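Subject: Re: [bookbinding] Paste or PVA for a beginner's rebacking job?
From: Meenakshi Hegde
Date: 13th October

Hello all,

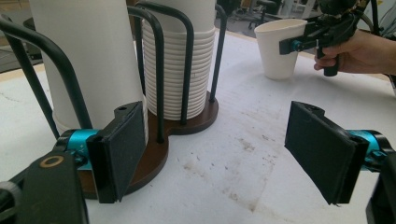
White covering on the table, smudged in the middle.

I've put my answers under the bits they belong to and trimmed the rest.

> I have been asked to reback a family cookery book, cloth over boards,
> spine gone completely, boards still good. It is a fat book, 800 pages
> near enough, on fairly soft paper. I have only ever made new books
> from kits and have always used PVA straight from the bottle. A friend
> says I must use wheat paste on anything old. Is that so?

It depends which part of the job you mean. A cloth rebacking has at least three separate gluing steps and I would not use the same adhesive for all of them.

For the first lining, the one that goes directly on to the backs of the sections, use paste. Wheat starch paste can be softened again with water, so whoever works on the book after you can get your lining off without tearing the folds. PVA can't be got off a spine cleanly once it has cured. I have spent whole evenings picking it off with a bone folder and a damp poultice and still lost paper from the outer sections.

For the new spine cloth, going under the lifted cloth on the boards, I use a mix. Mine is half paste and half PVA by eye. Pure paste is wet and slow, and on thin modern bookcloth it can strike through to the front and leave a dark patch. Pure PVA grabs before you have the turn-in straight. The mix gives you a few minutes to move things and it won't soak the cloth.

For putting the old spine piece back on top, if you have it, either will do. In your case it sounds as though it's lost, so that step goes.

> What should I buy? There seem to be ready-made pastes now and I would
> rather not stand at the cooker.

I cook mine, but I'm not going to tell you that you have to. I tried the Ramanauskas precooked powder last winter. You stir it into cold water, leave it and push it through a sieve. It was a bit weaker than cooked paste and a bit more grainy, and for spine linings I couldn't fault it. I didn't like it for tissue repairs, where the grains showed. For one book the small tub will be plenty. Keep the powder dry and mix only what you need that day.

If you do end up at the cooker, one part starch to five of water, soak it for an hour first, then cook over a low heat and keep stirring. It goes cloudy, then thick, then slightly see-through. Carry on for 20 minutes after it thickens. Let it go cold and sieve it twice. It keeps for a few days in the fridge with a lid on. Throw it out when it smells sour or turns thin.

> The old spine has a thick layer of brown glue on it that has gone
> brittle. Do I scrape it off dry or wet it?

Both, in that order. Take off whatever flakes away easily while it is dry, with the book held upright between boards in a finishing press or between two bricks if you have no press. Work from the middle of the spine towards head and tail and stop as soon as the blade starts to catch on paper.

Then put on a layer of fairly thick paste, cover it with a strip of cling film and wait. Ten minutes is usually enough to start with. The old animal glue turns to jelly and can be lifted off with a blunt spatula. Go again if there is more. Don't leave it on and go off to make lunch, which I did once with a hymn book, and the water crept in along the folds and left a tide line on every section.

On soft paper like yours I would do a short stretch at a time and blot it between goes. Leave it to dry overnight before you line it.

> What weight of lining? I have some Novum in the cupboard left over
> from a kit but don't know if it is suitable.

I know Novum as a cover paper and I would find it too stiff for a first lining. You want something that will bend with the spine when the book is open. A medium Japanese paper is the usual thing, grain running head to tail, torn along the edges so that it doesn't leave a hard line. Over that goes a strip of fine linen or cotton wide enough to come out on to the boards, and over that a stronger paper lining. Your Novum might do for that last one. Wet a corner first and see whether the colour bleeds.

A book as thick as this one also wants a hollow tube on the spine. Without it the cloth has to flex every time the book is opened, and cookery books are opened flat and leaned on. Make the tube from a smooth brown kraft paper, two layers on the outside and one on the inside, cut to the exact width of the spine. Measure the spine after the linings are dry.

> Is it worth buying a proper press? I have been looking at a secondhand
> Walent nipping press but it is a lot of money and heavy.

I wouldn't buy one for this. A nipping press is lovely if you are making a lot of books, but for a reback you mostly want weight and time. Two boards, waxed paper or silicone release paper between anything damp and anything you don't want it stuck to, and something heavy on top. If you do go to see it, turn the wheel all the way down and all the way up and look at whether the plate stays level. Look underneath the plate for cracks too. A cracked casting can't be put right for sensible money.

What I would spend on is a decent brush. A round one, 8 if the shop uses the same sizes as mine, with bristles that don't come out. Cheap brushes shed, and a hair under a spine lining shows as a ridge through the cloth for ever.

A few other things you didn't ask about.

Check the sewing before you put any adhesive near the book. Open it at the middle of several sections and tug the thread gently. If it is broken in more than a couple of places then lining won't hold it and you are looking at resewing, which I would call a different job and a much longer one.

Check for loose things as well. Cookery books are full of cuttings and handwritten slips. Write down which page each came from, put them in an envelope, and ask the owner whether they are to go back. They strain the spine if there are many of them, so an envelope kept with the book may be the better answer.

Lift the cloth on the boards before you cut the new piece. You need enough lifted to get the new cloth well under, a couple of centimetres for a book of this weight. Go in with a thin knife held nearly flat. If the board starts to come up with the cloth, leave it. You can sand it down a bit afterwards.

And choose your cloth colour in daylight. I matched a dark green under a kitchen bulb once and it came out plainly blue.

On the other thread, about the Dosow meeting: I can bring the sewing frame but not the guillotine. The back room has the one socket, so whoever is running the glue pot will want an extension lead. I have 700 sheets of text paper to pass on, cream, short grain, slightly yellowed at one edge. Free to anyone who can carry it away. If it hasn't gone by December I shall cut it down for notepads.

Let us know how the sewing looks when you have had the covers off.

Meenakshi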